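3. The shelf and the bottles

I'll start with the setup, because the shelf matters more to our results than I expected when we began the Lerkdale study. We wanted to know how people judge whether a small storage spot looks tidy, and spray bottles were the obvious pick. Everybody owns a few, they tip over easily, and they never quite fit the shelf you bought for them. Our rack is a small two-tier thing with white slats and light blue sides, and it lives on a pink tulip-print floor inside a booth covered in tile patterns (busy, I know, but so are most laundry corners!). A black toolbox sits to its right.

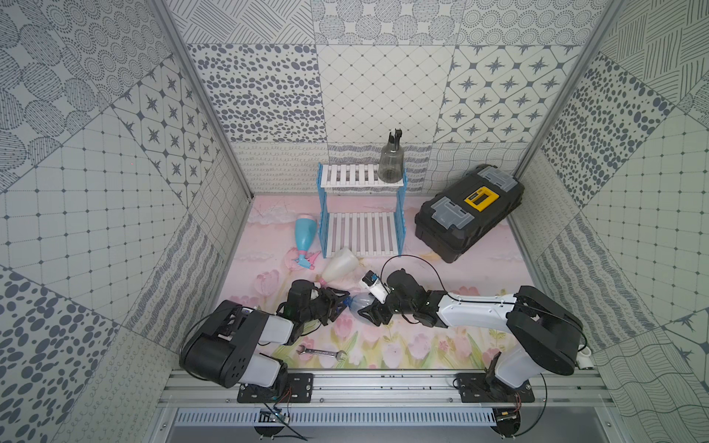

3.1 What counts as out of place

We collected 1517 tidiness ratings and kept 828 of them after dropping the incomplete forms. Raters saw layouts with bottles standing on the rack, lying on the floor, or split between the two. A bottle on its side pulled scores down hard, even when the rest of the booth was neat. I had guessed the wild background patterns would swamp everything, and they did add some noise, but raters mostly looked past them.

The part of the bottle that people talked about most was the top. A spray bottle has a fussy outline – there's the tip, the collar, the trigger sticking out to one side – and it takes up more room than the body suggests. Figure 2 gives a closer look at one of these tops, with the tile, wave and scribble prints behind it. 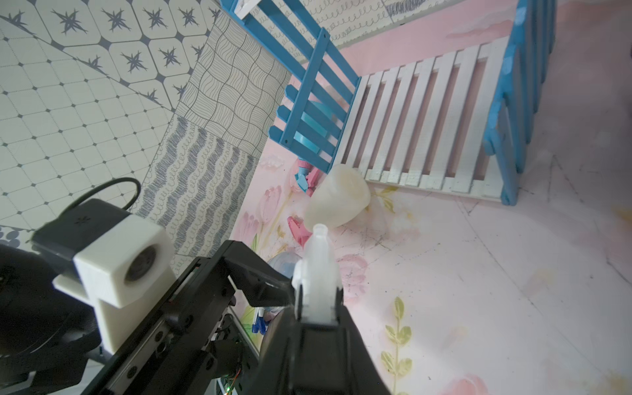 Figure 2. Translucent white spray nozzle with its pointed tip and ribbed collar; blue and white slats at upper right.

We then turned to the bottom shelf. Two bottles can stand there side by side, and the pair we used doesn't match at all: one is turquoise with a round body and a pink base, the other is off-white and see-through with a pink trigger. I like this pair a lot, and so did the raters in our Pondton group, who kept writing "cute" in the comments box. A slight lean against the side panel didn't seem to bother them much, though a few marked it down.

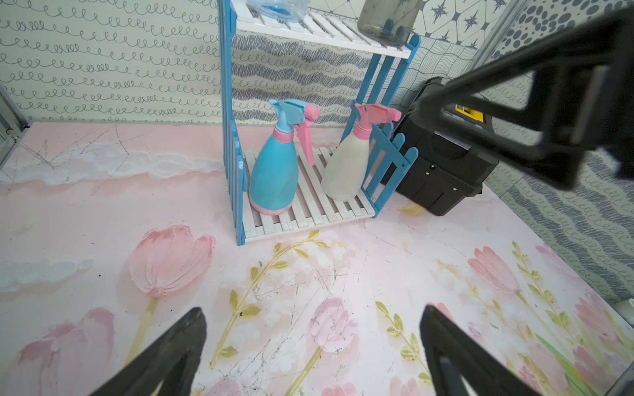
3.2 Scoring

Each layout got one score for the shelf and one for the floor. We kept them apart all the way through and only averaged them for the summary table.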